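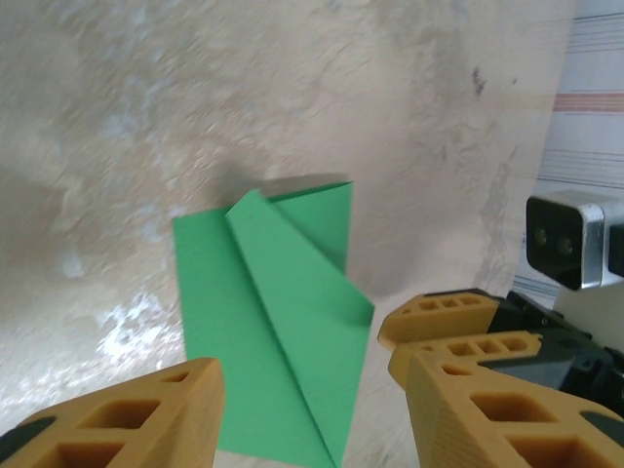 Meltstead, May

Section 6. Paper Folding Routine (Drummond two-finger gripper)

6.1 Scope
This section covers set-up of the folding routine in Tasow control software. Folding belongs to the "assisted" class of household chores, along with towel stacking and envelope filling. The arm can make and press a single crease in one sheet. It cannot yet be relied on to square the corners, and an operator must stay at the station.

6.2 Before you start
1. Clear the work surface. Wipe off dust and chalk.
2. Check that both fingers close evenly. A gap on one side will drag the sheet.
3. Load one sheet of plain colored paper. White paper on a pale surface lowers edge detection.
4. Set CHORE to FOLD and GRIP LIMIT to 14.

CAUTION: Do not raise GRIP LIMIT to correct a missed pickup. The fingertips will tear thin paper.

6.3 Running the routine
1. Press START. The arm moves to the hover point and waits.
2. Confirm the sheet outline on the display. If the outline is broken, turn the sheet and confirm again.
3. Press START a second time. The arm lifts one corner, carries it over and lowers it.
4. Wait for the PRESS step to end before touching the paper.
5. Inspect the crease. If the flap is off its line, open the sheet by hand and discard it. An old crease will steer the next fold.

NOTE: A long diagonal fold that leaves a narrow, pointed flap is logged as PARTIAL. The fold is usable for practice runs but does not count toward acceptance.

6.4 Acceptance
The Busex test set calls for 500 folds on fresh sheets. Up to 19 may be logged PARTIAL. Error 892 during the test means the sheet edge was lost; reseat the paper and repeat that fold only.

NOTE: Glare can be read as a paper edge. Move the lamp until bright spots on the surface are well clear of the sheet.

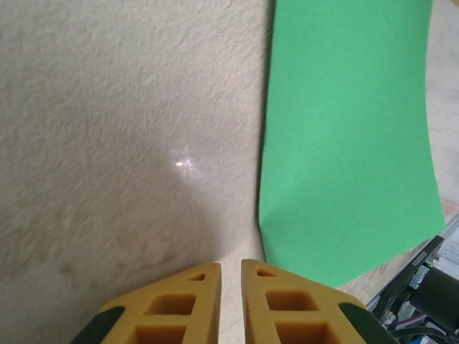 Can the routine be left to fold a stack of paper overnight?
Unattended folding is not supported in this release. The gripper cannot reliably separate one sheet from a stack, and a double pickup does not stop the cycle.

6.5 Shutdown
1. Press HOLD and remove the sheet.
2. Open the fingers fully.
3. Save the log, then switch off the arm.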